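**Part-time bedroom and drawer sorter, Killey**

Privska is a small home organizing business. We clear out the drawers, boxes and closets that people have stopped opening. We need one more sorter to start in March.

Most of our jobs are single rooms. The usual method is to empty one drawer at a time onto the bed, group what's there, and go through it with the client. You will handle a lot of small stuff: chargers, earbud cases, keychains, correction tape, wooden puzzles, loose plastic parts from things that may or may not still be in the house.

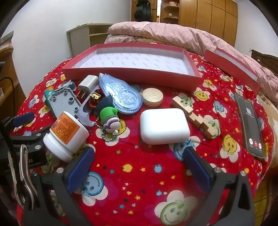
Shifts run four hours, mornings or afternoons, with one longer Sunday shift a month. You will work with a second sorter on every visit. Last year the team finished 602 rooms between Killey and Haworth, so expect to be busy.

What you will do:

- Sort small items into keep, give away, recycle and ask
- Match chargers and cables to devices where you can
- Put odd parts in a labeled bag and leave them with the client
- Reuse the client's own gift boxes and lids as drawer trays
- Put the bedding back in order before you leave

Nothing gets thrown out without a yes from the client. That includes broken items.

You should be able to stand and bend for a full shift and lift a full storage tote. A driver's license is helpful but not required. We pay for travel between jobs. Training takes two paid shifts.

To apply, send a short note about your work history to Reece Cheetham at the Privska office, 1332 Haworth Road, or drop it off in person before noon. Please list the days you can't work.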